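Trurken (recording service)

Trurken is a commercial service that records people doing everyday handling tasks with hand-held grippers, and sells the recordings to robot developers. Run by Resbridge, a small firm with offices in Whiteley. Customers use the material to train arms that pick, place and pack. The name covers the service only. Resbridge does not build robots and has said it has no plans to.

Overview

A Trurken order starts with a task list. The customer picks from the catalog or writes its own, and an operator then carries out each task in a furnished room, working a gripper in each hand. No robot arm at this stage. The operator squeezes, the jaws close, and a camera riding on each tool records what the tool sees along with the position of the jaws. Finished recordings are checked, trimmed and delivered as files.

The catalog listed 984 tasks as of July. Most are kitchen and tabletop work: moving wrapped food in and out of tins, setting out cups, folding cloths, closing lids. Snack packets make up a large share of the tabletop group. They crinkle, they reflect light, and they change shape when gripped, so customers tend to order them early.

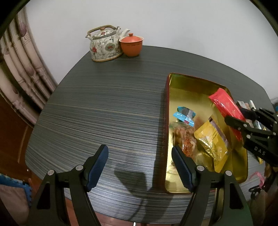 Operators are trained before they record anything for a paying customer. Training is mostly slow practice. New people close the jaws too fast, or look at the object and forget where the second gripper is. A recording gets rejected if the tools knock together, if the item is dropped and not picked up again, or if a bare hand enters the work.

Equipment

Grippers are bought in, not made by Resbridge, and the model supplied depends on the order. Common points across the service:

Parallel jaws, hand operated
Soft replaceable pads on the jaws
Wide-angle camera on the tool
2 tools per operator as standard, single tool on request

Pads wear out first. Operators swap them when the grip starts to slip on glossy film, and the swap is written into the session notes becuase a fresh pad grips differently. Customers can ask for worn-pad sessions, few do.

Handling of thin packaging

Flat sealed packets have there own page in the operator handbook. Preferred grip is across the two side edges with the packet standing upright, front left clear for the camera. Grip too low and the top flops over. Too hard and the packet bows in the middle, and whatever is inside can break. Lifting from a shallow metal tray is counted as harder than lifting from a bare table, the walls get in the way of the jaws and the shine upsets some vision software.

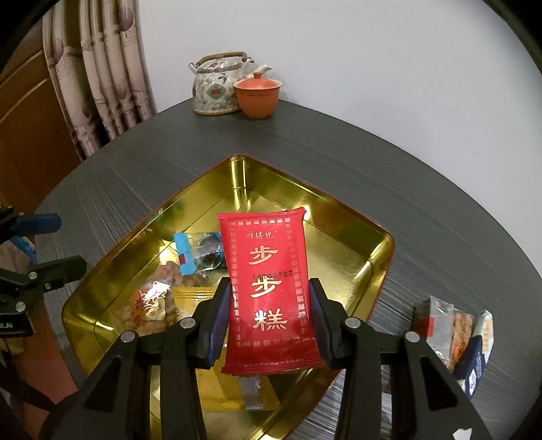 Hand-held gripper holding a red snack packet above a gold-colored tray.

Packets with a lot of print are kept in the object pool on purpose. Text in any language is allowed. Operators are asked not to turn every item label-forward, as real cupboards are not arranged that way.

Plans and delivery

Three plans. The starter plan gives 20 recordings of one task, meant for checking file formats and nothing more. The standard plan is priced per task and adds changes of object and layout between takes. The site plan sends operators to the customer's own rooms. Delivery times are quoted per order.

The largest single delivery so far was 2,051 recordings, made for Statden, a packing equipment firm. Tabletop tasks only. Statden later moved to the site plan.

Reception

Buyers have generally praised the session notes, which are detailed and written in plain words. Complaints center on price and on repeated furniture, with the same tables and curtains turning up across orders. Resbridge answered by adding more rooms at Whiteley and letting customers exclude any room they already have.

Force data is another gap. Standard recordings show how far the jaws are open but not how hard they press, a drawback for anyone working with soft food. A force option is listed in the catalog as planned, no month given.

See also

Parallel gripper
Learning from demonstration
Bimanual manipulation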